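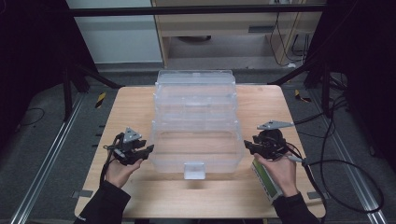
My sister reckons I should have given up on sweet peas years ago, and that anyone who keeps buying seed after three bad summers deserves what they get. She told me so on the phone while I was standing in the greenhouse with compost up to my elbows, so it went in one ear and out the other!

Anyway, I've ordered more. Eleven packets, mostly from Sellard (their postage is daft but the seed always comes up for me), plus a pale lilac one called Hallano that I'd never heard of and fell for on the strength of the name. I can't be trusted with a catalogue after 8 in the evening.

The old lot went in along the back fence, where the soil is basically builder's rubble with a bit of earth sprinkled on top. This time they're going by the shed, up hazel poles, and I've dug in two barrows of muck from the stables on Campbell Road. The car still smells of it. I've had the windows down all week and it's not helping.

I do soak the seed overnight, before anyone writes in. I know half of you think it's a waste of time. My gran nicked each one with a pair of nail scissors and hers were up to the gutters by June, but I tried that once and did more damage to my thumb than to the peas.

Slugs are the real worry. I went out with a torch last night and they were all over the path, great fat things, so the pots are staying up on the staging until they've got a bit of size to them. Four have sprouted so far, all of them Hallano.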